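This site uses cookies to remember your settings and count visits. By continuing to browse you agree to their use. Accept | Manage preferences

Water Main Replacement on Rindard Street: What Residents Need to Know

The long-planned replacement of the water main under Rindard Street begins in March. The pipe in the ground now is 108 years old and has been patched many times, most recently last winter, when a break near the Pomley Bridge closed the street for two days. The new main will run from the bridge to the corner of Blöndal Square. Some 774 homes and businesses get their water from this line or from one of the short side lines connected to it.

Residents who came to the ward meeting at the library heard most of this already. A number of people asked for it in writing, and a few details have changed.

The work will go block by block, starting at the bridge and moving uphill. On each block the contractor will dig a trench along the even-numbered side, lay the new pipe, test it, and then move each building's connection over from the old pipe to the new one. The trench is filled and covered with temporary paving before the crew moves on. Permanent paving comes at the end of the summer, after the ground has settled. The temporary surface will be a little rough, and cyclists in particular should take it slowly on the hill.

Work hours are 7 a.m. to 4 p.m., Monday through Friday. There is no weekend work in the current schedule. If the contractor falls behind and asks for Saturday hours, the request has to go before the Ward Council, and abutters will get a mailed notice first.
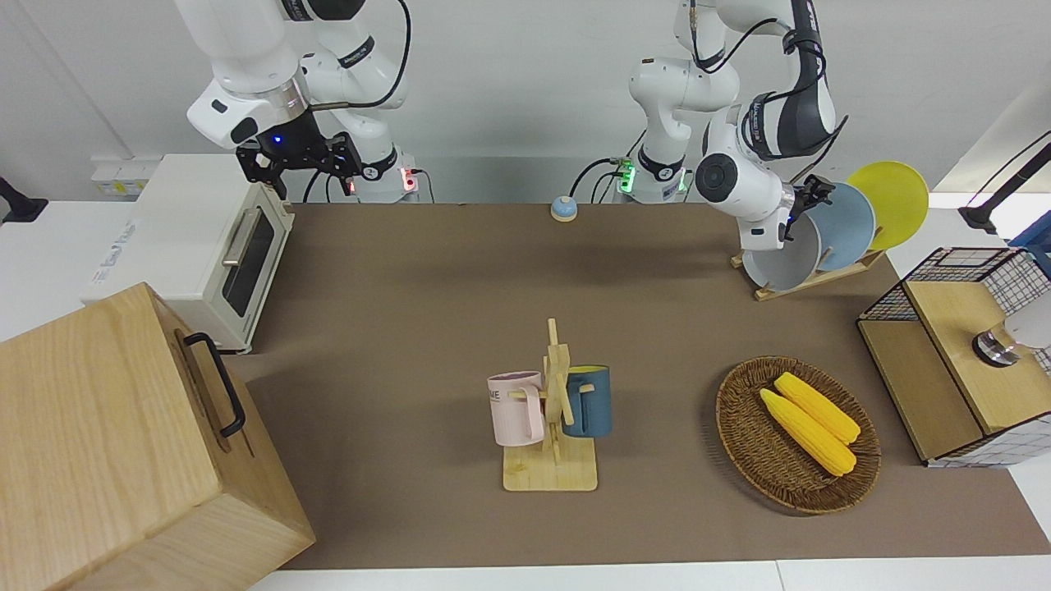 Parking is the question we have been asked about most. On the block where the crew is working, there will be no parking on either side during work hours. Signs go up 48 hours ahead. Please read the dates on them, as a sign with old dates may stay on its post for a day or so after the crew has gone by. Cars left in the work zone will be moved to the nearest legal space on a side street. The city is not charging for these moves, and there is no ticket. If your car is not where you left it, call the non-emergency line and have your plate number ready.

Permit holders from Rindard Street can park in the Blöndal Square lot at no charge from the start of work until the permanent paving is done. Your regular resident sticker is enough. The lot has 30 spaces set aside for this, along the fence on the north side. The other spaces are still metered. Visitor permits are not good in the lot, and we know that some of you were hoping they would be. We asked. The Parking Department wants to see how full the lot gets during the first few weeks and has agreed to look at it again after that.

Anyone with an accessible parking space in front of their home will be contacted directly so that a temporary space can be marked close by. If you have one of these spaces and have not had a call or a letter by the end of February, please get in touch with the ward office.

The water will be shut off more than once on each block, but not for long. The first shutoff is for the test, and it usually lasts less than an hour. The second is when your own building is moved to the new pipe. Plan on being without water for most of a workday then. You will get a door hanger two days before, with the hours written on it. Fill a couple of pitchers the night before, and turn off any ice maker that is hooked up to the water line. Water heaters can be left on in nearly all cases - the exceptions are some older tankless units, and the manual should say.

When the water comes back it may be cloudy or brown. Run the cold tap in the bathtub until it clears, then run the kitchen tap. Take the screen off the end of the faucet first if you can, as grit collects there. Hold off on laundry until the water is clear.
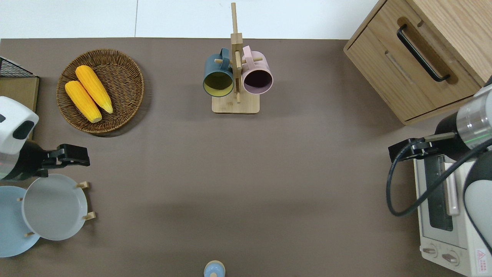
Orport Ward Office

Trash and recycling will still be collected on the usual day. The trucks cannot get down a block that has an open trench, so on those weeks the contractor will carry the carts to the nearest corner and bring them back. Put your house number on your cart in large figures. A strip of tape and a marker will do. Carts need to be out by 6:30 a.m., a half hour earlier than normal, and only on the weeks when your block is being worked on. Yard waste follows the same rule.

The number 7 bus will be detoured by way of Mill Lane while the lower blocks are being dug. The stops at the bridge and at the post office will be closed, and a temporary stop will be set up across from the laundromat. Once the crew is past the post office the bus goes back to its normal route, though it may be slow going past the work. School buses are not affected, as the district moved its Rindard Street stop around the corner last fall for other reasons.

Sidewalks stay open on at least one side at all times. Businesses stay open too. The hardware store and the bakery have both told us they are worried about foot traffic, and there will be signs at both ends of the street saying that shops are open. Deliveries can be made before 7 a.m. or by arrangement with the site foreman.

A word on lead service lines. The pipe that runs from the main to your basement is partly the city's and partly yours. As the crew gets to each building they will look at the city's portion, and if it is lead it will be replaced at no cost to you. If your own portion is lead you will be offered replacement at the same time, at the contract price, which can be paid off on your water bill over five years with no interest. You do not have to accept, but the trench will already be open, and having it done later will cost a good deal more. The form is at the ward office and at the Water Department counter.

Owners of rental buildings, please pass these notices along to your tenants. Door hangers go on the front door of a building, and in a house with three or four apartments not everyone sees them.

Updates on which block is next will be posted every Friday afternoon on the ward page and on the board outside the library. For problems with the work itself, such as noise before hours or a blocked driveway, call the site number printed on the signs. For anything else, the ward office is open weekdays from 9 to 4, and until 7 on Tuesdays.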